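Filed under: Reviews > Days Out > Robots

The Mersha arm at the Tarnley open day

I went to the September open day at Tarnley for the free coffee and came home with opinions about the Mersha, a benchtop robot arm that its makers would very much like your school or small workshop to buy. The demonstration slot was billed as 43 minutes. A good part of that went on Svend Thygesen looking for an extension lead.

Once it had power, I rather liked it. You can set it up without a manual, at least if you are Halldóra Bundgaard, who ran the session and talked to the arm under her breath the way people talk to horses. The job of the afternoon was pushing small blocks about on a board. I have paid good money for worse theatre.
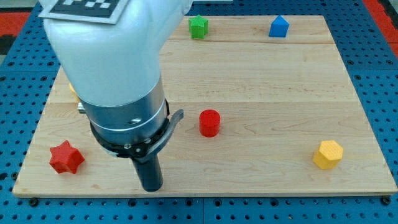

The Mersha at the board, with stars, a cylinder and a yellow hexagon within reach.

The single finger divides opinion. Mine is that it makes the thing easy to follow, and a child near me was calling out moves before the arm made them. Pushing a star is harder than pushing a cylinder, for the arm and for me when I had my turn on the hand controls. I sent one clean off the board. The arm, to its credit, didn't look smug.

Grumbles, then. It is slow. It hums a note slightly flat of anything pleasant. The control software, Zerka, hides the stop button in a menu, though there is a proper red one on the cable, and I was told the next version will sort this out. Hire is 280 a day with 2 days minimum, and training is extra, as training always is.

Would I have one? For a classroom, yes, with someone patient in charge. For my shed, no, but I did measure the bench when I got home.

Score: 4 out of 5. The coffee gets 2.

Contact us | © Flutanness Reviews | Back to top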